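## Shownotes für euren Comedy-Podcast schreiben

Gute Shownotes kosten weniger Zeit, als man denkt, und ich setze mich (meist mit zu viel Kaffee) gleich nach der Aufnahme dran, solange ich noch über alles lachen kann.

1. Hört die Folge einmal durch und notiert die Zeitmarken der besten Stellen. Mir reichen sechs.
2. Schreibt zwei Sätze zum Thema — und verratet bitte keine Pointe!
3. Nennt alle Gäste mit vollem Namen, auch wenn sie nur kurz hereinschneien.

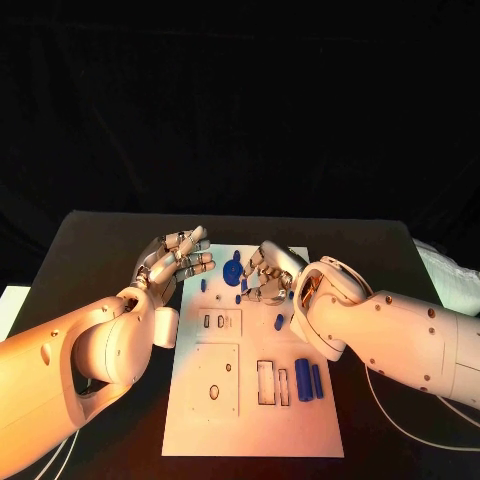

*Zwei Roboterarme über einem weißen Steckbrett*

Beim Text selbst dürft ihr ruhig plaudern. Bei »Radio Vakville« bleiben wir unter 3000 Zeichen, das liest sich auch unterwegs noch angenehm. Links kommen ans Ende, jeder in eine eigene Zeile, und den Titel der Folge schreibe ich immer ganz zuletzt.
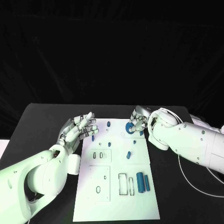 Maribeth Dagdag meint allerdings, der Titel gehöre an den Anfang, sonst verzettele man sich beim Schreiben. Probiert ruhig beides aus. Vor dem Hochladen klickt ihr noch einmal jeden Link an und lest die Namen der Gäste laut vor.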